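Drirkeo manipulation data group
Minutes, Monday, January 8, 2018
Present: Kylie Costigan (chair), Villads Eskildsen (minutes), Ondrejka staff by phone

1. Previous minutes
Accepted with no changes.

2. Plate task, episode count
Target for the Bukuvura set remains 1000 episodes. Eskildsen asked that grasps on the rim be labeled separately from grasps on the flat of the plate. Agreed. The label goes in at review, not at recording. Wrist view to be kept at full rate for the grasp segment.

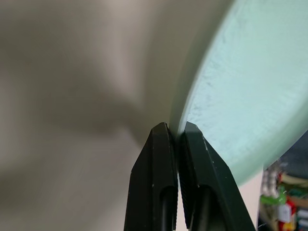

Fig. 1. Wrist view, rim grasp on the mint green item.

3. Review backlog
Some 16 episodes have no end marker. Costigan will check whether the Flusell export drops it. Until then these stay out of the training split.

4. Layout variation
Ondrejka asked whether items outside the task should be cleared from the table. Decided: leave them, and move them between sessions. Plate order in the rack to be changed every 8 episodes. Rack position to be varied along the front panel only.
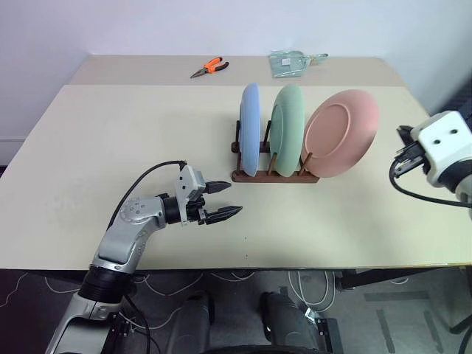
Fig. 2. Head view. Rack with blue, green and pink plates; pliers on the rear panel.

5. Actions
Costigan: export check, report by January 16.
Eskildsen: rim/flat label added to the review form; write up the plate order schedule.
Ondrejka: confirm storage for wrist video at full rate.

6. Other business
Item 7 of the operator guide still gives the old file naming. Eskildsen to correct.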